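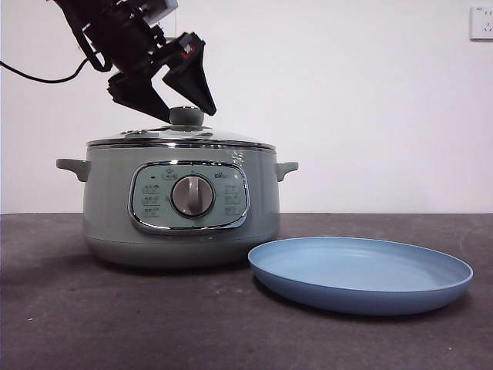
9 August 2026

Spent most of today on the print edition for the October benefit. Setsuko Nomura sent her final drawing last night and it's gorgeous – way more gray in it than the sketch, so I remixed the second screen before pulling anything. The Lultex black goes on too shiny over the Furukawa paper. I cut it with extender, 3 parts to one, and liked it much better!

Pulled 113 good ones so far. We need 167 (the edition plus proofs and the two for the auction), so there's another session to go. Registration drifted a bit near the end of the stack, so check the left hinge clamp before you start.

Drorberg still wants to know if the DJ table can go by the flat files. I said no – the prints will be drying there. Signing is at Stumier, pencils are in my drawer.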